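3. Building Grostness in a Shared Workshop

3.1 Setting and constraints

The first Grostness was built on a kitchen table in Bristville and worked on the kitchen table in Bristville. This section covers the second one, built at Meesuk, a members' workshop where the first author pays for a shelf and the second author, Liette MacDonald, has a key. Both versions are hand-held: a person carries the gripper, closes it on things with a trigger, and a camera on the tool records what the fingers did. A policy trained on the recordings is meant to run later on an arm. The arm is the subject of Section 5 and of most of our regrets.

Related hand-held designs [4, 7, 11] have been developed in laboratories, and their papers describe the hardware in a paragraph before moving on to the network. We take the opposite course. The network we used is ordinary and is described in a paragraph. The hardware took from November until spring, and most of what we learned about collecting demonstrations we learned while trying to keep a rubber pad attached to a finger.

Three constraints shaped the work. Everything had to be made on machines any member could book. Everything had to survive being lent to another member without a briefing. And everything had to fit on the shelf, a limit that ended one promising line of research into longer fingers.

3.2 Fingers and pads

The finger bodies are printed in halves and glued. We tried screws first. Screws are better in every respect except that they come out, and a screw that comes out of a gripper during a recording session is found by the next person to use the floor in socks. The glued fingers cannot be serviced, so we print spares and treat them as crockery.

The pad went through more revisions than any other part. Our initial pads were flat, with a shallow grain, and were chosen because flat pads are what one draws when asked to draw a pad. They held boxes well. They held almost nothing else. Thin, upright objects (rulers, paper strips, a folded receipt, the stirring sticks that Meesuk buys in quantities suggesting a private café) rotated around the contact line as soon as the wrist tilted, and the recordings filled up with demonstrations of a person losing a stick.

The current pad is a cup. It is cast in black rubber in a two-part mold, deep and U-shaped, open at the top, with a hollow interior that lets the walls give a little. A strip placed in the middle is supported over some of its length and not just pinched at one line. We would like to report that the shape came from an analysis of contact mechanics. It came from a failed casting in which the core had floated upward, and which MacDonald declined to throw out before trying it. The analysis was done afterward and agrees with her.

We selected rubber hardness by the same refined method. The softest batch tore at the root of the U. The hardest held its shape beautifully and dropped everything. The batch in between came from a tin whose label had gone missing, so we can state the hardness we measured on the finished part but not the product we bought, and readers hoping to reproduce the pad exactly should begin by losing a label.

3.3 Trying it where people are

Meesuk does not close for experiments. We considered booking the quiet hours and decided against it, partly on principle and partly out of fondness for sleep. Recording among other members costs us clean backgrounds. In return, the data contain office chairs, changing daylight, doorways, and people on their way to somewhere else, all of which an arm in a home would also have to put up with. Figure 2 shows the pad in use under these conditions. A square fiducial marker on a white card stands on the table and gives us a fixed reference when the tracking starts to have opinions.
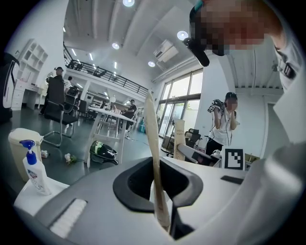
Figure 2. Cup pad holding a long beige strip upright, seen from the tool's own camera. At right, a second hand-held gripper and the marker card on the table.

The close viewpoint deserves a word. Mounting the camera this near the fingers means that the gripper takes up the lower half of the image, and one reviewer of an earlier version asked, reasonably, whether we had considered photographing the world instead. We had. With the camera farther back, the room was lovely and the contact between strip and pad was a smudge. For thin objects the policy needs to see where the strip enters the cup and whether it is leaning, so we kept the camera close and accepted that much of every recording would be a portrait of our own casting.

The view upward turned out more useful than we had planned for. Recessed ceiling lights and the bright windows are high-contrast features that do not move when a member decides to rearrange the chairs. On days when the tabletop was covered in other people's projects, the tracker leaned on the ceiling and did well. The windows also cause trouble: when the tool turns toward them, the automatic exposure darkens everything else, including the black rubber, of which we then learn only that it is black. Locking the exposure helped. A lighter pad would help more, but white rubber in a shared workshop has a life expectancy we prefer not to discuss.

3.4 Cables

Both copies of the tool are wired. This was intended as a temporary measure in November and has since acquired the dignity of a design decision. The cable leaves the rear of the housing and hangs. When the tool is raised to head height the hanging part pulls on the connector, and in early sessions the recording stopped at exactly the moment a person reached for something high. Our first dataset was therefore heavily biased toward low shelves.

The cure was a printed clip that takes the load before it reaches the connector. It is the least interesting component in this paper and the one other groups have asked us for. The file is in the repository under the name it was given on the evening it was drawn, and we apologize for the name.

3.5 What broke

We kept a failure log from the first casting of the cup pad until 21/04/2023, when the design was frozen by the simple means of MacDonald hiding the calipers. Over that period we recorded 1302 demonstrations, of which 1000 passed our checks and were used for training. The rejected ones fall into a few broad kinds.

The largest group is tracking loss, mostly from fast wrist turns facing the windows. Next come pad failures: the rubber peels away from the finger at the lower edge, slowly enough that the person holding the tool adapts to it and goes on demonstrating a grasp that only works with a half-detached pad. We now inspect the edge before each session and reglue it at the first sign of lifting. A third group consists of recordings in which nothing went wrong with the hardware but the operator had stopped to answer a question. Members are curious, the tool is odd-looking, and it is hard to ignore a polite person while holding a strip of paper up to the light. These recordings contain long stretches of a perfectly stationary grasp followed by gesturing. We trimmed them where we could.

Pad wear was slower than expected. A cup pad lasted around 500 closures before the inner walls took on a visible polish, after which thin paper began to slide. We replaced pads at that point. We have not tested how much longer a polished pad would remain acceptable for heavier objects, and the used pads are in a jar on the shelf for anyone who wishes to find out.

3.6 Comparison with a bought gripper

For comparison we borrowed a Werkden parallel gripper and fitted it with the same camera mount. It is a better machine than ours by any mechanical measure. It closes squarely, it does not creak, and it arrived in foam. On boxes and jars, operators preferred it. On strips and sticks they went back to the cup pad without being asked, and two of them put our pads on the Werkden fingers, where they fit badly and worked well. We take this as evidence for the pad and decline to take it as evidence against the rest of our gripper.

Swapping pads is consequently now supported. The current mold has a flat back with a shallow rail, and finger bodies for either tool can be printed to receive it. The rail adds a little width, and the assembled tool no longer fits on the shelf unless it is stored with the fingers closed and the cable wound around the handle. Winding the cable around the handle loosens the clip described in Section 3.4. A revised clip is being printed at the time of writing, on the slower of the two printers.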